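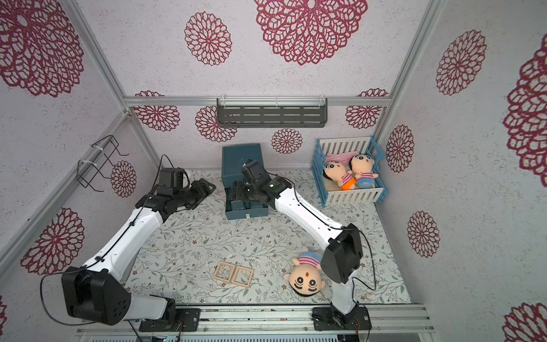 4. Experimental Setup and Tidying Protocol

4.1 Workspace

All trials were run in the enclosed two-arm cell shown in Figure 3. Both arms are mounted on a metal rail along one side of the enclosure and reach toward the back wall. Each arm ends in a gripper. The working volume is bounded by the walls, and the arms share the central part of the floor. The motion planner therefore treats each arm as a moving obstacle for the other and rejects any pair of paths that comes closer than the clearance set during calibration.

The walls and floor of the cell are covered with printed material. The wall covering carries large dark red floral medallions on a speckled white ground, and the floor mat carries a thinner pattern of vines and small flowers. Earlier work with the Vilturach policy used plain gray surfaces, and its grasp detector was trained on segmentation masks that were easy to obtain under those conditions. We wanted to measure how the same detector behaves when the background has strong edges of its own. The coverings were changed between sessions but never within one.

4.2 Objects and Task

The task set is built from small household and toy objects. Three fixtures matter for the results reported below: a teal box with a drawer, a slatted toy crib, and a pair of light square wooden frames placed on the floor. Soft objects are plush dolls with striped shirts. The dolls differ in clothing and face but have similar stripes, and this makes them hard to tell apart when only the torso is visible.

A trial consists of two subtasks. In the drawer subtask, one arm must bring the drawer from closed to open and release it. In the doll subtask, the remaining doll must be lifted from the floor and placed in the crib with the others. The two subtasks may be carried out in either order or at the same time. The allocation of subtasks to arms is left to the policy, which receives a short text instruction and the camera images.

Placement of the floor doll was drawn from a fixed list of start poses. Poses in which the doll lay under the likely path of an arm were kept in the list. These poses force the policy to act from a partly blocked view, and we consider them the most useful part of the set.

Figure 3. The enclosed cell during the drawer subtask. The right gripper is at the open drawer of the teal box. One doll lies on the floor beneath the elbow of the right arm, and two are in the crib at the back right corner.

4.3 Demonstration Data

Demonstrations were collected by teleoperation with the Kelmendi leader arms. We recorded 190 demonstrations in total. Joint positions, gripper commands and images from the fixed camera were stored at a common rate and aligned after recording. Of these demonstrations, 19 were held out for validation and were not seen during training or during tuning of the action horizon.

Operators were told to work at a comfortable speed and to retry a failed grasp as they saw fit. Retries were kept. In a first round of training, carried out in January, retries had been cut from the data, and the resulting policy would repeat the same closing motion at an empty location until the time limit. Keeping the retries removed most of this behavior – the policy backs off, shifts the gripper and closes again.

Demonstrations were discarded only for hardware faults or for lost camera images. The operator, the start pose and the subtask order were logged for each one. Lumturie Kolev checked the alignment of the joint and image streams and wrote the tool used for labeling subtask boundaries.

4.4 Policies Compared

We compare 4 policies. The first is the Vilturach baseline without changes. The second is the same network retrained on our demonstrations. The third, Stellton, adds a contact term to the loss, so that errors in gripper position are weighted more heavily in the short window before and after closing. The fourth combines Stellton with background replacement, in which the wall and floor regions of each training image are swapped for patterns drawn from a separate texture set.

All retrained policies use the same action horizon, image size and optimizer settings. The baseline was run with the settings supplied with its release. No policy was given depth input, and none was given a model of the drawer or the crib.

4.5 Scoring

The drawer subtask is scored as complete when the drawer is open past a mark on its side panel and the gripper has let go. A drawer that is open but still held at the time limit is scored as partial. The doll subtask is scored as complete when the whole doll is inside the crib rails. A doll resting on top of a rail is scored as partial, even if it later falls inward. Scores were assigned from video by a rater who did not know which policy was running.

4.6 Observed Behavior

The unmodified baseline failed mainly at the grasp stage. Its detector often placed masks on parts of the wall pattern, and the arm then moved toward a point with no object. Retraining reduced these errors but did not remove them. With background replacement they became rare, and the remaining failures moved to later stages of the task.

For the drawer, the most common late failure was a poor release. The fingers opened, but one finger stayed hooked inside the drawer front, and the retreat motion pulled the whole box forward. The contact term in Stellton helped here, as the policy learned a small forward motion before retreating.

For the doll, the main difficulty was occlusion by the arm itself. When the right arm worked at the drawer, its elbow could hide much of a doll lying beneath it from the fixed camera. Policies that gave the doll subtask to the left arm then had to wait or act on a partial view. Stellton waited more often than the retrained baseline, at some cost in total time. We did not add a wrist camera for this study. The Tullemetti mount that would allow one adds length at the wrist and would have changed the reachable part of the cell, so those trials are left to a separate report.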